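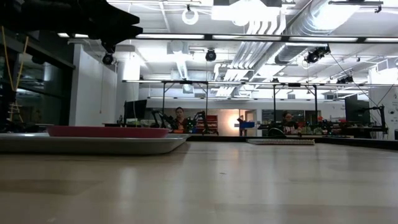

Kandasamy, January

Section 2. Oiling a wooden tabletop

Applies to Zastimen unfinished and oiled tops. Do not use on lacquered surfaces.

1. Clear the table and wipe it with a damp cloth. Let it dry overnight.

2. Sand lightly along the grain. Vacuum up the dust.

3. Pour 50 ml of oil onto a lint-free cloth and spread it in a thin coat.
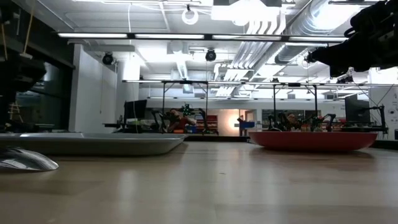 4. Wait 31 minutes, then wipe off any oil still sitting on the surface.

5. Leave for a day before the second coat. Do not apply more than two.

Caution: oily rags can catch fire on their own. Lay them flat outdoors to dry before disposal.

Note: Water rings may need a second sanding. For replacement oil, quote part 1426.

Revised by Kavitha Rai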